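搜索本站会议记录 请输入关键词 搜索

Mahuika社区食堂设备评议会 会议纪要

时间:2025年7月30日
地点:食堂二楼小会议室
议题:Latby双臂台面服务(以下简称“Latby方案”)是否续谈;Keketti维护套餐报价;其他
出席:厨房、采购、财务、前厅、安全各一方,供应方代表列席前半场
记录:前厅

一、上次纪要的确认

上次纪要于四月发出,各方无书面意见。厨房口头指出,上次纪要把“出笼”写成了“出笼子”,读起来像养殖业务。同意更正。采购问更正是否需要重新盖章,会议认为不需要,但为此讨论的时间比盖章要长。

上次遗留的两件事:一是请供应方说明夹爪的清洗办法,已收到书面材料,见第三项;二是请财务核对试用期费用,财务表示核对过了,数字没有变好看。

二、Latby方案演示情况

供应方代表介绍,Latby方案面向小型食堂和早餐档口,卖点是把蒸好的面点从蒸屉移到盘中,由两条机械臂在一张普通台面上完成,不改动灶台。配套软件名为Follach,负责记录每次取放并生成日报。厨房问日报给谁看,代表答“给管理者看”。在座各方互相看了看,没有人认领。

演示用的是电蒸锅和包子,不用模具样品,这一点厨房认可。厨房此前看过别家的演示,抓的是泡沫块,抓得极好,可惜食堂不卖泡沫块。 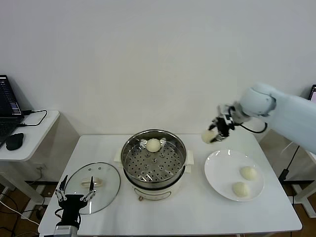

图一:右臂夹着一个包子,位于蒸锅与盘子之间;盘中已有两个,蒸屉里还有一个。

厨房的意见:动作比预想的稳,速度比预想的慢。早餐高峰的时候,窗口前的人不会欣赏关节设计,他们只想知道肉的还有没有。代表表示速度可以调,当天用的是保守档。厨房请代表把“保守档”和“正常档”的差别写成数字,代表答应会后补。

前厅的意见:取放过程好看,适合摆在窗口后面让孩子看。厨房认为这恰恰会让队伍更慢。双方各自保留意见,记录在案。

采购问左侧那副细长的夹爪用来做什么。代表答,左右两手末端不同,是为了适应不同的活,开盖一类的动作也在产品规划之内。采购追问“规划之内”是否等于“合同之内”。代表说这要看签哪一个版本。采购在本子上写了很长一段话,没有念出来。

安全方面提了两点。第一,电缆走线需要重新设计,正式安装时地面不得有外露线缆,食堂地面常年有水,拖把也不认识电缆。第二,须有实体急停按钮,位置要让戴着手套的人一掌拍得到,藏在软件菜单第三层的不算。代表对两点均表示接受,并补充说菜单里的那个也会保留。

三、清洗与食品接触

供应方书面材料称,接触食品的夹指可以拆卸,每班次结束后清洗。厨房认为“每班次”太笼统:从早上到中午是一个班次,豆沙包漏馅却不按班次漏。会议要求改为“每批次更换或擦洗,并留备用夹指一套”。

备用夹指不在基础报价内。代表说明时语气很轻,财务还是听见了。

关于夹痕。包子皮软,夹重了留印,夹轻了掉。厨房要求把“外观可售”的标准写进验收,由厨房判定。代表建议由Follach软件评分。厨房答复,软件可以评,卖不掉的请软件吃。会议采纳厨房判定,后半句不进验收文件,经厨房要求保留在纪要里。

另有一处材料错误:说明书第二页把“蒸屉”译为“汽船篮”。请供应方改正后再发。

四、单次取放流程与验收办法

代表离席后,会议继续讨论验收。初稿由采购起草,经修改如下:

1. 蒸锅、盘子、锅盖各归其位,由当班人员摆放,机器不负责找东西。食堂现有人员找漏勺尚需时间,不宜对机器要求过高。
2. 蒸屉内放入包子4个,由机器逐个移至盘中。包子由厨房当天现蒸,供应方不得自带。
3. 盘中包子须能直接端上窗口,不叠压,不翻面,褶子朝上。褶子朝下的按馒头计,验收不通过。
4. 全部取完后,蒸屉应清空,夹爪停在不妨碍人端盘子的地方。最后这一条由前厅提出,理由是前厅要伸手。
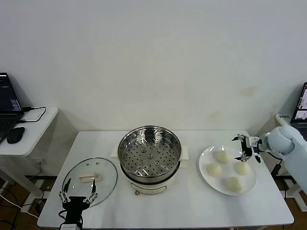 5. 连续进行30轮,中途需要人工扶正的,如实记录。供应方人员可以在场,不得“顺手”帮忙。厨房人员也不得顺手帮忙,此条针对性较强,厨房表示理解。
6. 每轮之间由当班人员补包子。掉落的包子一律作废,不得以“三秒之内”为由捡回,不论捡的是人还是机器。

财务问,验收用掉的包子由谁出。按单轮用量,总数不算小。会议初步意见是成本由供应方承担,包子由厨房处理。“处理”二字前厅要求解释,厨房说就是吃。同意。

五、费用

Latby方案按月租计,含两条机械臂、台面支架和Follach基础版。报价单附页另有一项“情境适配费”,金额824元,单位栏空着。采购曾去信询问是每月、每台还是每种包子,得到的回复是“视情境而定”。会议一致认为这四个字不值824元,要求供应方写明单位,否则整项划去。

Keketti是另一家,只做维护,报价比原厂低,响应时间写的是“尽快”。财务喜欢它的价格,安全不喜欢它的副词。请采购要求Keketti把“尽快”换成小时数,再行比较。

财务另提醒:目前负责出笼装盘的是厨房早班,工作并不因为机器到位而消失,还多出摆放、补料、清洗、抄日报几项。从账面上看,租一台机器,人手大致不变,活儿换了名字。厨房对此表述表示满意。采购认为应当考虑长期收益。财务请采购把“长期”也写成数字。至此本次会议要求他人写成数字的事项已有好几件,采购建议列清单,见第七项。

六、是否续谈

表决前各方简述立场。

厨房:可以试,但放在点心档,不放早餐主窗口。点心档下午人少,慢一点也没人敲玻璃。
前厅:支持,希望机器外侧加挡板,透明的。
安全:走线和急停不落实,不同意通电。
财务:不反对试用,反对提前付款。
采购:建议先签2个月试用,不自动续约。上一份自动续约的合同是绿植租摆,那几盆植物至今还在楼梯口,合同比植物长得好。

表决结果:有条件续谈,试用地点为点心档,期限2个月,不自动续约。

七、待办

厨房:写出“外观可售”的标准,一页以内,最好附样品。样品请在会前展示,上次放在会中展示,后半场没有结论。
采购:向供应方索取速度数据、备用夹指单价、“情境适配费”的单位;向Keketti索取响应小时数;并向自己索取“长期”的定义。
安全:画出点心档的走线图,标明急停位置。
财务:拟定付款条件,按验收结果支付。
前厅:量点心档台面尺寸。前厅称已经量过,但量的是旧台面,旧台面已经搬走。重量。
Follach日报:暂定抄送各方,三周后如无人打开,停发。

八、其他

会议室空调遥控器仍未找到。有人提议下次请供应方的机械臂来找,鉴于第四项第1条已写明机器不负责找东西,不予采纳。

下次会议时间待供应方补齐材料后另行通知。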